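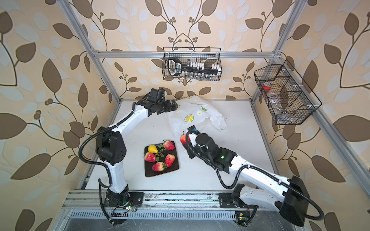
Two-arm cell, right arm holding a strawberry

Forum > Equipment > Budgets and quotes

mcastillo
We have to send in our equipment list for a second cell by Monday. Same layout as the first: extrusion frame, two arms on the front beam, white top. Ploko quoted 3868 for the frame, table and mounts, arms not included. Tustine is 700 less but you cut and square the frame yourself. Has anyone built the Tustine one?
Milagros Castillo

benchrat
Built one in September. Took two of us 10 days between other work. Price that in before you call it cheaper.

paju_user
I don't agree. We did ours in a weekend. If you have a decent saw and a flat floor, take the 700 and put it toward spare grippers.

ultanside_tom
Spare grippers, yes. Also budget for baskets. I see you have mesh ones on the crossbar and the right wall. We left those out and tools ended up on the table.

mcastillo
The baskets are already on the list, 100 for the set. Grippers I only had down as one spare.

benchrat
One spare for two arms is thin. I'd want two, plus cables.

paju_user
Is the leaf wallpaper in the quote?

mcastillo
No, we buy that separately. Fake fruit too.

ultanside_tom
Ask Ploko if they will split the frame and the top. Your front beam is scuffed but I'd keep the same one. The top is what we replaced first.

benchrat
Ours is on its original top, no complaints. Wouldn't pay extra for a split.

mcastillo
OK. Asking Ploko for both prices and going to two spares. Will post what they send.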